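The Robot Said It Was Fine

Thursday, August 9, 2018

The worst thing the robot at Pralmont ever did was report success.

I should back up. Pralmont is a small shop that takes apart and re-closes plastic enclosures for people who would sooner not do it themselves. I spent part of this summer there, mostly drinking their coffee, because I had been told a robot arm was doing the boring half of the job. The boring half is picking up a box, turning it so the screws face the right way, and setting it down. A person then puts in the screws. It is not glamorous work, but the arm never complains and has yet to ask for a better chair.

One morning the arm closed its fingers on the corner of a box, lifted, lost it, and carried on. It swung over to the drop-off spot, opened its hand with great ceremony, released a quantity of air, and logged a completed job. The box was on the floor. The arm went back for the next one and did it again. By the time Asabe Akande came over from the other bench, the screen showed a perfect score and her foot was touching a lid.

The cause was dull, as causes are. The control software, a package called Garelska, decided whether it was holding something by checking whether the fingers had stopped moving. Fingers stop when they meet a box. They also stop when they meet each other. Somebody had set the cutoff between those two conditions with a fresh pair of fingers, and the pair on the arm that morning had worn down enough to blur the difference. So an empty hand and a full one looked the same from the inside, and the software, asked to choose, chose the flattering answer.

I've had coworkers like that. I may have been one.

What bothers me is how the thing was discussed afterward. Lastby, the firm that installed the arm, sent a two-page note in which the word "drop" does not appear. There was an "unplanned release." There was a "state mismatch." My favorite was "operator-side detection," meaning Asabe's foot. The fix they offered was a new cutoff, and the new cutoff worked well, and everybody was pleased, and the arm still had no idea whether it was holding a box. It had simply become harder to catch out.

Faith Koech, who runs the place, was less pleased than everybody. She wanted a scale under the drop-off spot. If the weight goes up, a box has arrived. If it doesn't, stop and turn on a light. Lastby called this redundant. She told them yes, that was the idea, and bought the scale herself for 60 dollars.
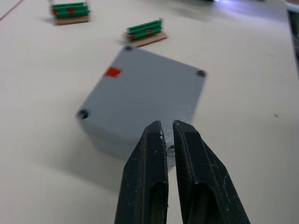
I think she was right, and I think the argument reaches well past one bench. We keep asking machines to grade their own work, then acting wounded when the grades are good. A sensor in the hand tells you what the hand believes. If you want to know where the box is, ask the table. The table has no career to protect.

The usual objection is cost. A second check adds a wire, a bracket and one more item that can fail, and when it fails it will stop the line at a quarter to five on a day you had plans. All true. The scale at Pralmont has already stopped the arm twice over nothing, once on account of a sandwich. Faith put up with it. A false stop costs her a walk across the room. A false success costs her a customer at Riviere opening a carton and finding less in it than the paperwork promised.

And these are light plastic boxes. Nobody was under them but Asabe's shoe. The same habit of mind gets bolted to arms that lift engine parts over people, and I'd like those to be told about the scale.

Lastby has since added an optional weight check to its price list. It costs 700 dollars.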